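The Cheapest Line on the Quote

Every robot budget I have been shown in the past few years has the same shape. The arm sits at the top in large type. Under it come the controller, the software seat, the install. Near the bottom, somewhere around shipping, is a line called "end tooling and consumables," and the number next to it looks like a guess.

Pickering, a mid-size maker of drawer boxes and small cabinet parts, let me read through its paperwork for a cell it plans to put in by March. The plan is to teach the machine by having workers do the job with hand-held grippers, then train on what they recorded. Two vendors bid. Fivine wanted to lease the whole thing. Bevix wanted to sell it, with the hand-held units thrown in at what its proposal calls a launch price of $3000 a pair.

Thrown in is a funny way to put it when there is a price attached.

Both bids promised payback inside two years. Both got there by assuming the cell would run 40 hours a week from the first month. I asked the plant office what its last new machine ran in its first month, a plain old edge sander that needed no training at all. It was less than half that. The payback math was not redone after I asked, at least not in any version I was sent.

Then there is labor. The Bevix plan calls for workers to spend some 45 minutes of each shift doing demonstrations. The bid counts this as free because those people are already on the payroll. They are on the payroll to make drawer boxes. If the boxes made in that time are worth nothing, Pickering has a bigger problem than robots.

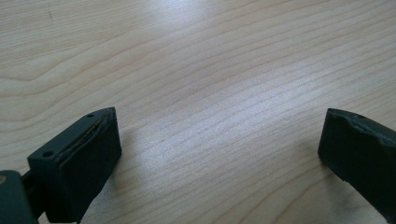 Wear parts are where I would push the hardest, and where both bids say the least. Neither one gives a service life for finger pads, or a price for a spare set. Ask anyone selling you these tools to show you a used pair next to the clean ones in the brochure. On the right-hand finger the rubber has gone ragged along the top and is starting to peel, with a lighter layer coming through underneath. A pad is a small thing to buy. The hours spent swapping it, and checking whether the new one grips like the old one did in the training data, belong in the budget too.

Fevivby, a smaller shop that makes wooden trays, took a slower road. It rented one pair of grippers, kept a paper log of every pad change, and held off on signing for an arm until it had a full season of numbers. Its spending on spares came in at twice what the rental firm had suggested. It still may buy. It will go in with its own figures when it does.

Pickering's managers told me they like the Bevix bid and expect to sign. I asked if the tooling line would change before then. They said it was under review.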